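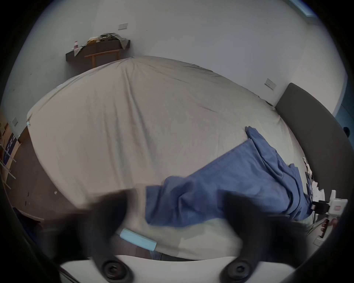
Call for participants: hand-held gripper sessions, Skaneck

Skimow wants people to do household chores with a gripper in the hand, so that a robot can later be trained on the recordings. I run the sessions, and I would rather you came knowing what I think of the method.

It works for picking up a cloth. Whether it works for making a bed, I doubt. Our last model was trained on 2268 demonstrations and still lost track of a sleeve once it was bunched up. The view is a curved wide-angle one and the fingers hide a good part of what you are reaching for. More data may fix this. I have heard that before.

What you would do: take the tool, close its two fingers on a shirt or a pillowcase, move it, let go, start over. Beds, shelves, laundry. Slow and boring is good. Quick and clever is hard to use. If you fumble, keep going and tell us afterward, and we will mark the take.

We need 54 people, left-handers very welcome. No technical background. You should be able to hold a tool at arm's length for a while, and to stand being told to do the same thing again. Sessions last 2 hours with breaks, at our rooms in Skaneck or in your own home. At home, please put away mail and family photos first. Recordings are kept.

You will be paid for the full session even if we throw out every take. You will not be "teaching a robot" in any sense your friends would find exciting.

Write to Lieselotte Buschmann with your name, which hand you use, and the times that suit you. Applications close at the end of January.

Comments

Cyril Dawber: Did the last round. My wrist was sore by the second hour. Pay came through fine.

Hildegard Teuber: Can my husband and I share a session?

L. Buschmann: One person per session, please, but you can book one after the other.

Contact | © Skimow | Back to top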